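Home Music Threads Replies Search Log in

Lilla Tóth
Thread: Dulce Zavala's Vida is out and I have been up since it dropped

OK so I said I would wait and listen to it properly with my sister on Saturday. I did not wait. I'm on my third time through and I need to talk to somebody, so it's going to be you! 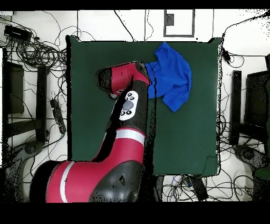

First thing, for anyone who only knows her from the Meltanside years: it doesn't sound like Meltanside. I know half of my feed was hoping for a reunion record with just her name on the front. There is one song with that old bounce to it (track six, you'll know it as soon as the hand claps come in) and everything else is slower and lower and a lot stranger.

And she's SINGING. Properly singing, on at least half of it. She used to do one hook per album and then make fun of it on stage.

For the people asking in my messages: yes, it's everywhere you normally listen, it came out today, August 27, 2021, and the whole thing runs 53 minutes. There's no deluxe version yet, so please stop sending me that fake track list with the two extra songs. Whoever made it spelled her last name wrong.

Let's do the drama, because I know that's what some of you are here for.

If you missed July, the short version is that Veronika Rácz went on a live stream and said Dulce had taken the Meltanside name off the tour posters without asking. Then Dulce posted a black square and went silent. Then the fans went completely wild at each other for three weeks over a poster.

I was on Dulce's side in July and I still mostly am, but I went back and watched the full stream last night, all of it, and Veronika was a lot gentler than the clips made her look. She says right after the part everyone shared that she misses her. She says it twice! The clip that went around stops before that.

So I owe Veronika a bit of an apology for my post with the clown faces. I'm leaving it up so people can see what I said, but I was wrong about the tone of it.

Now. Track nine.

I really thought it was going to be a diss. It's called "Poster," come on. I sat down ready for it. And it starts out pretty sharp, with the line about somebody counting her letters to see whose name is bigger. Then the second verse comes in and it's Veronika's voice.

VERONIKA'S VOICE. No feature credit on the track list, no teaser, nothing. I had to stop it and go back. I played it to Krisztina over the phone without telling her what it was and she screamed so loud that her dog started barking.

The verse is short, 44 seconds if you take it from her first breath, and it's the best thing she's done since the second Meltanside album. She isn't even rapping hard. She's nearly talking. The drums drop out under her and there's just that wobbly organ.

I've seen people saying this proves the whole fight was made up to sell records. I don't think so. The writing credits say the song was started four years ago, when they were still sharing a rehearsal room, and my guess is that the verse is old and Dulce called her and asked if she could keep it. I can't prove that. It's just how it sounds to me, the voice is younger.

If it was all a stunt, fine, I got fooled and I got a great song out of it.

Other things I love, in no order:

The intro is her grandmother telling a story in Spanish and then laughing at her own story before she gets to the end. It goes on for longer than you'd expect and I wouldn't cut a second.

Whoever played bass on "Cold Elevator" needs their own record. I looked and the credits only say "Rozi." If that's Rozália Szűcs, who played with half the bands in Rurberg when I was in high school, then I'm going to lose my mind. Somebody please find out!

"Neighbors (Sorry)" is funny. She's usually only funny in interviews. There's a bit where she lists everything she has borrowed from the people downstairs and it just keeps going – a ladder, a cake pan, a wedding dress.

The last song ends on a door closing and then there's half a minute of street noise. Listen with headphones. I think there's somebody whistling the melody from track two way off in the back.

Things I don't love, so you know I'm being fair: "Gold Room" is too long, and the mix on track four is muddy. I tried it on the good speakers and on my phone and it's muddy on both. Droduvik put out a record in the spring with the same problem, all the low end sitting on top of the voice, so maybe it's something going on at the label. Please get a second pair of ears in there.

Also the cover. I don't get the cover. I'm sure I'll have it on a T-shirt by October.

A few of you are too new to know why I'm like this about her, so one little story and then I'll let you go.

I saw Meltanside the night they played the old swimming hall in Rurberg. The place held 384 people and I was on the ladder side, squashed up against the tiles. The power went out in the middle of the set and everyone started to boo, and Dulce walked to the edge of the pool and did the next song with no mic, just shouting it, and Veronika did the beat on a metal locker door. They kept it up until the lights came back and then they did the same song again with the power on.

The second one was worse. Everybody I've ever met who was there agrees with me.

So when I hear those two on one track again, you have to understand I'm fifteen and my ears are ringing.

Tour dates, since someone always asks: none yet. The site has a page for them and the page is blank. I've checked it more than I'd like to admit today.

Going in for listen number four now. Tell me your favorite! If you say "Gold Room" I'll still be nice to you.

Edit to add: a few people pointed out that Veronika shared the album an hour ago with one little organ keyboard next to it and no words. I'm fine. I'm totally fine.

Replies

Krisztina Tóth
For the record, the dog barked first and then I screamed. Track nine is unreal though. I've had it on all through lunch.

benji_tapes
Gold Room is the best song on it and the length is the point, the last two minutes are where it opens up. Give it a week.

marrowfield
I was at the swimming hall too, up by the diving board! My shoes never recovered. I remember it as a trash can lid and not a locker but I was pretty far back.

ode2june
Still think they planned the July thing. Great album, but that's some very lucky timing for a Friday release.

Lilla Tóth
@marrowfield LOCKER. I will fight for this. Also hi, we should have met by now!

Older posts Newer posts Back to top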